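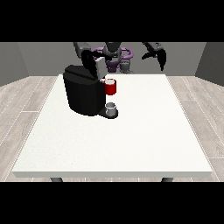 Zerkitville Community Help
Section: Home and Workplace Equipment
Status: Open to replies

Can a machine run the coffee station in a staff break room yet?

I am writing on behalf of the office services department of a firm with two floors in the Flernness building. We have 22 employees on our floor and one pod coffee machine, which must be opened, loaded, closed, started and cleared many times each morning. Management has asked whether a two-armed robot could be assigned to this duty, together with wiping the counter and returning mugs to the shelf. A supplier has shown us computer simulations and proposed a trial in March. Before replying, we wish to know whether such equipment is ready for ordinary use, and what we should require of the supplier in writing. Please note that the break room is also used by visitors, and that the counter is not bolted down.

3 replies

Reply 1 (marked helpful by the person asking)

The short answer is that parts of this duty can be done and the whole of it should not yet be relied upon. Our facilities office reviewed a similar proposal, referred to internally as the Fladow trial. Lifting a lid and setting a cup in place are within reach of a two-armed machine when every object begins near its expected position. Difficulty arises when a lid is stiff, when a pod is seated at a slight angle, or when a colleague has left a spoon on the drip tray.

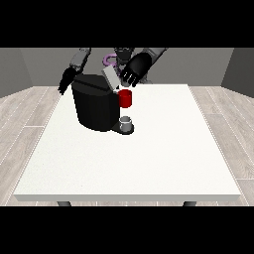

A simulation is a reasonable means of developing these motions, and a supplier should not be marked down for using one. It remains limited evidence about your own break room. Contact between fingers and a hinged lid is hard to model well, and hot liquid is commonly left out altogether. We therefore asked for the following before any equipment was delivered:

A log of 100 consecutive attempts on a real machine of the same model, with failures included.
A written statement of how often a person had to step in, and for what.
The time taken from the start of the task to a filled cup.
A stop control within reach of the counter.

The log we received covered 397 attempts, but they were not consecutive and the failed ones had been removed. We returned it and the matter is still pending. The counter should be fixed in place first – ours shifted whenever someone leaned on it, and the arms had no means of allowing for that.

Reply 2

Buy a bean-to-cup machine with a button. It does not need arms.

Reply 3

I would agree in part with the reply above. For coffee alone, a built-in automatic machine is the suitable choice. The question also mentions wiping and putting away mugs, and those are separate duties which should be assessed separately. Wiping a clear, flat counter is the easier of the two. Mugs vary in size and handle shape, and a shelf that is half full presents a different problem every time.

At the Xue workshop we have kept such equipment on bench work only, behind a barrier, and staff continue to clear the kitchen by hand. Visitors in the room would require a separate safety review under our rules. I would ask your insurer for a position before agreeing to any date with the supplier.

Thread reference 441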